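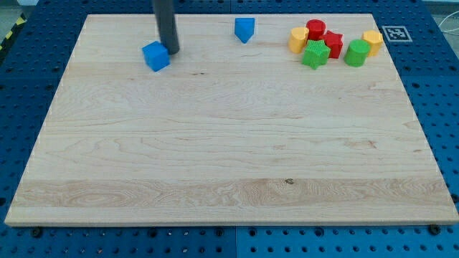 ## 4. Comparing end tools on the block board

Now for the fun part! By this point the arm is bolted down, the controller is talking to it, and the overhead camera gives you a live view. In this section you'll put different tools on the arm and find out how each one handles the same small set of blocks. Set aside an afternoon the first time through. After that, a full comparison of two tools goes quickly, and you'll probably want to keep going.

The section covers three tools:

- the **Plulau rod**, a plain cylinder with a rounded tip, for pushing and nudging
- the **Prolletti two-finger gripper**, for picking and stacking
- the **Wojcik soft cup**, for lifting by the top face

Start with the rod even if you only plan to use a gripper later. It has no moving parts, so if a block ends up in the wrong place, you know to look at your camera setup or your arm speed first. Sorting those out with a bare rod saves a lot of head-scratching.

### 4.1 Prepare the board

1. Lay the wooden board flat on the pegboard table and check that the bolts at the near corners are snug. Push on the board with your palm. If it slides or rocks, tighten and try again.
2. Wipe the board with a dry cloth. Dust changes how the blocks slide far more than you'd expect.
3. Leave the printed marker on the pegboard, beyond the far right corner of the board. The camera uses it to find the table, so keep it flat and keep cables off it.
4. Set out the blocks. The standard set is eight pieces, two each in red, green, blue and yellow: a blue cube, a blue pentagon, a red and a green star, a red and a green cylinder, a yellow heart and a yellow hexagon.
5. Put the cube at the upper left and the pentagon toward the upper center. Gather the rest in a loose group at the upper right. Keep the middle and the near part of the board clear.

> **Note:** Don't fuss over exact positions. A loose group where one star partly hides the other is a much better test than a tidy row, and the camera needs to cope with it anyway.

### 4.2 Mount the rod

1. Press **Hold** on the Clivness controller and wait for the light to turn solid.
2. Slide the rod into the wrist clamp until it stops, then tighten the collar by hand.
3. Give the collar another quarter turn with the key. That's enough.
4. In the controller menu, open **Tool > Length** and enter 260 mm.
5. Open **Tool > Type** and choose **Rod, round tip**.
6. Release **Hold** and jog the arm slowly down until the tip is just clear of the wood.

> **Caution:** Never jog downward at full speed with a new tool. If the tool length is wrong, the controller thinks there is more room than there is, and the tip will go into the board. Keep jog speed at 40 mm per second or less until you have checked the height in at least two places.

A little tilt in the rod is fine for pushing. If you'd like it straight up and down for your own tests, set the wrist angle to 90 degrees under **Tool > Approach**.

### 4.3 Run the push test

1. Jog the tip down beside the blue cube, close to one face.
2. On the controller, choose **Tests > Push > Short**.
3. Keep your hands outside the striped tape and press **Start**.
4. Watch the cube as the rod moves. A good push carries it in a straight line with only a little turning.
5. When the arm stops, press **Save run**.
6. Repeat with the pentagon, then with one of the stars.

The stars are my favorite part of this whole guide. A cube gives the rod a nice flat face to lean on, but a star can catch the tip between two points and swing right around it. Try approaching the same star from a few directions and compare the saved runs side by side. You'll learn more about contact from ten minutes of this than from a long evening of reading!

| Block | What to look for |
|---|---|
| Cube | Turning when the push is off center |
| Pentagon | Sliding along an angled face |
| Star | Catching between points |
| Cylinder | Slipping off to one side, or tipping |
| Heart | Different behavior at the lobes and at the point |
| Hexagon | Steady pushes from most directions |

> **Note:** If a cylinder tips over, stand it up and lower the tip before the next run. Pushing nearer the board nearly always cures it.

### 4.4 Swap to the gripper or the cup

1. Raise the arm to the park position and press **Hold**.
2. Loosen the collar while supporting the rod with your other hand.
3. Fit the new tool and plug its lead into the wrist socket.
4. Enter the new length and type. The length is stamped on each tool's base.
5. For the Prolletti, run **Tool > Open/Close** a few times in free air before going near a block.
6. For the Wojcik, press the cup against your palm and switch suction on. You should feel a steady pull.
7. Reset the blocks as in 4.1, then choose **Tests > Pick**.

> **Caution:** Unplug the tool lead before loosening the collar. A gripper that drops while still connected can damage the socket.

Expect the two tools to disagree. The fingers like the cube and can be awkward in the cluster, where neighboring blocks leave little space to reach in. The cup comes straight down, so crowding bothers it much less, but the fine texture on the blocks can let air leak under the lip. Move the cup to the center of the top face and try again before you turn up the suction.

### 4.5 Compare your runs

1. Open **Runs > Compare** and pick one saved run from each tool.
2. Match them by block, so that star goes with star and cube with cube.
3. Look at the end position first, then the path.
4. Export the pair if you want to keep it. The controller stores 300 runs and then overwrites the oldest.

If two runs with the same tool and the same block look very different, go back to the marker and the board bolts before blaming the tool. Section 5 covers recalibrating the camera.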